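六月的数据更新:苏代尔队列第三批资料可以下载了,顺便说说我自己踩的坑

等了大半年,Suddale 家庭与迁居追踪调查的第三批资料终于上线了!我是周五早上九点多收到通知邮件的,当时咖啡还没喝完,就赶紧登录进去看(对,我就是那种会为了一份编码手册提前上班的人)。看了整整一个上午,下午又拉着同事看了一遍,觉得有必要写几句,给平时用这套数据、又没空翻更新说明的朋友们提个醒。

先说大家最关心的:这次放出来的是第三轮访问的住户文件和个人文件,外加一份重新整理过的迁居史文件。前两轮的文件也跟着换了新版本,所以如果你电脑里还存着旧的,别急着直接往上合并,编号规则改了。旧版的住户编号和个人编号是分开的两列,新版把它们拼成了一列,中间加了一位校验码。我一开始没注意,合并完发现少了一大截人,还以为是样本流失特别严重,吓得差点给 Haugland 中心写信去问。后来 Hedvig Dalen 回了我一句话:“你看一下第17页。”我翻过去一看,写得清清楚楚,还加了粗。好吧,是我的问题。

Hedvig 是 Haugland 人口资料中心负责归档的,这次的编码手册基本上是她带着人重写的。说真的,写得比前一版好太多了。前一版很多变量只有一个名字加一行标签,到底问的是“过去一年”还是“上次访问以来”,得自己去翻问卷。新版每个变量后面都附了原题、跳转条件和缺失值的说明,连访问员看到的提示语也收进去了。我特别喜欢缺失值那一部分,“拒答”“不知道”“不适用”“访问中断”终于分开编码了,以前全堆在一个负数里,做就业史的人应该都吃过这个苦头。

在线分析这一块也有变化。以前在 Nesameo 平台上只能跑简单的频数和两个变量的交叉表,现在可以加第三个变量做分层,也可以直接选权重。权重默认是不勾的,请大家一定记得自己勾上!我看过好几份学生作业,表做得漂漂亮亮,结果是没加权的。单元格人数太少的时候,系统会自动把数字盖掉,显示一个短横。有人问我是不是网页坏了,没有坏,那是披露保护,换个粗一点的年龄分组再跑就出来了。

我自己试了几个表。比如把离家年龄按出生队列分开看,再按父母受教育程度分层,以前我得下载、清理、写一段程序,至少半天,现在在网页上点几下就有了。当然,复杂一点的模型还是得下载下来做,可是拿来备课、拿来先看一眼数据长什么样,真的够用了。出来的表可以存成表格文件,列标签是完整的,不用再一个一个去对代码,这个小改动我要给它鼓掌。

不过也有不太满意的地方。搜索框还是老样子,搜“婚姻”能搜到,搜“同居”就只给你一半的结果,另一半藏在“伴侣关系”下面。我把这件事跟 Damian Egger 讲了,他在中心管平台开发,他说关键词表正在补,秋天以前应该能补完。他还问我能不能列一张清单,把自己平时搜不到的词写下来寄给他。我列了,列得有点长。大家如果也有类似的词,可以一起寄到中心的服务信箱,标题写“关键词”就行。

再讲讲申请受限资料的事,这个问的人最多。公开版里的居住地只到大区一级,想用到市镇一级的,得走受限资料申请。流程跟去年相比短了一点,伦理审查证明现在可以上传扫描件,不用再寄纸本。申请书里要写清楚打算用哪些变量、为什么公开版不够用、数据存在什么地方、哪些人能接触到。最后一条尤其要写仔细,我去年就是漏写了一位硕士生的名字,被退回来重填。批下来以后,资料不会寄给你,要通过 Terkik 远程环境登录使用,结果导出之前会有人审。Oda Sæther 是负责审结果的,她让我转告各位:请不要一次交300张表。(她说这话的时候在笑,但我觉得她是认真的。)

她给的建议是,先想好论文里真正要用哪几张,每张都附上未加权的单元格人数,图也要附上画图用的底表。这样审得快,两边都轻松。程序日志也要一起交,最好加点注释,不然审的人只能一行一行猜你在做什么。

关于样本,也补充两句。第三轮新加了一个补充样本,主要是为了弥补前两轮里租房的年轻住户偏少的问题。补充样本一共抽了大约100个街区,每个街区里再抽住户。用的时候要留意,补充样本没有前两轮的历史,做追踪分析的时候只能当作新进入者处理,横断面分析则可以合在一起用,但要换成合并权重。手册里给了两套权重的名字,一套叫纵向权重,一套叫横向权重,名字后面的字母只差一个,很容易看花眼。我已经在自己的笔记里用红字标出来了。

迁居史文件值得单独夸一下。过去这部分是宽格式,每搬一次家就多一组变量,搬得多的人一行拉得老长。现在改成了长格式,一次搬家一行,起止月份、搬家原因、住房类型、和谁同住都有。做事件史分析的朋友可以直接用了。只有一点要小心:起止月份里有一些是推算的,受访者只记得“夏天”或者“过年前后”,中心按统一的规则补了月份,后面跟了一个标记变量。要不要保留这些推算值,得看你的研究问题,我自己打算两种都跑一遍,看看差多少。

Panagiotis Moschos 听说我在写这篇,也塞了一段话给我。他做的是移民子女的教育研究,最在意的是父母出生地的编码。新版把原来的粗分类拆细了,可是有几个类别人数不多,在公开版里又被并了回去。他的意思是,先用公开版把分析搭好,等受限申请批下来再换成细分类,这样不用干等。我觉得这个思路蛮实用的,尤其是赶着交论文的学生,可以参考。

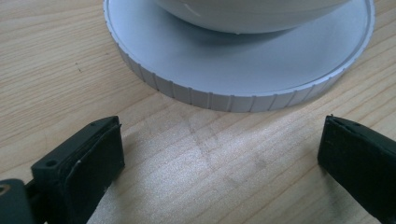
浅色木纹桌面与一个边缘带竖纹的圆形底座

接下来是培训。中心这个月会开一场线上的入门讲座,讲怎么下载、怎么合并、怎么选权重,由 Ylva Hovland 主讲。我听过她上一次的课,语速不快,会当场开着软件做给你看,做错了也不剪掉,照样往下讲,我反而觉得很受用。名额是50个,先报先得,报名表放在项目主页的“活动”栏目里。没报上的也别着急,讲义和示范程序会在讲座之后放出来,示范程序有三种常用统计软件的版本。

讲座之后还有一段答疑时间,可以提前把问题写在报名表里。我已经交了两个:一个是问纵向权重在中途退出又回来的受访者身上怎么算,一个是问配偶的资料能不能用同一个编号去对。第二个问题我试着自己做过,大部分对得上,少数对不上的好像都是两轮之间换了伴侣的人,但我不敢打包票,还是等 Ylva 来讲比较稳妥。

还有一件小事。引用格式也更新了,请大家写论文的时候把版本号写进去。以前很多人只写项目名称和年份,别人想重做你的结果,根本不知道你用的是哪一版。新的引用格式在每份文件的下载页最下方,点一下就能复制,懒人也没有借口了(我说的是我自己)。如果你的文章已经发表了,也欢迎把题目登记到中心的文献库里,登记表很短,几分钟就能填完。我上周把自己前几年的两篇补登了,才看到同一个变量竟然还有别的组在用,当天就跟对方通了信,聊得很开心。

旧版文件不会马上下架,会保留在“历史版本”里,正在修改论文、不方便换版本的人可以继续用。但是在线分析只支持新版,两边跑出来的数字可能会有一点点不同,主要来自几处更正过的出生年份和重新计算的权重。更正清单放在下载页,是一个很短的文本文件,建议先读它再读手册。

我这边打算下个星期把课上用的练习全部换成新版,换的时候如果又碰到什么怪问题,再来跟大家报告。要是你已经下载了,也碰到了合并以后人数不对的情况,先去看校验码那一段,看完还是不对,就把你的程序和人数一起寄给服务信箱,别只写一句“合不上”,Hedvig 那边会回得快很多。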